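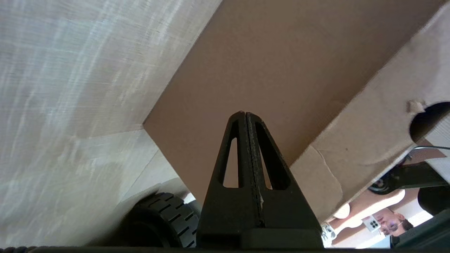
Cardboard flap, creased and rough near the bottom edge. Still good for plenty.

Don't bin your boxes yet. Quick list, typing this before work.

Drawer dividers. Cut strips to the drawer height, slot them halfway, cross them over. Lasts a year or so in the sock drawer, less in the kitchen.

Under the car. Flatten one, slide it under the drip. Swap when it's soaked.

Weeds. Tape off first, labels too. Wet the bed, lay it down, overlap the edges a good 2 inches, mulch on top. I do mine in May. Ellen in Guvcombe does hers in the fall and says the worms like it better, could be.

Painting chairs. Scrap under each leg, obviously.

Kneeling pad: 4 layers, duct tape round the outside. Ugly but my knees dont care.

Greasy ones (pizza) can't go in our recycling. Tear up, compost. Shiny printed stuff stays out of the compost tho.

Storing flat: stand them up behind the dryer, not touching the vent. Keep 12 max or they take over teh garage. Dry spot only, damp board gets moldy and then it smells.

Pickup is Tuesday here, check yours.

Gediminas Mets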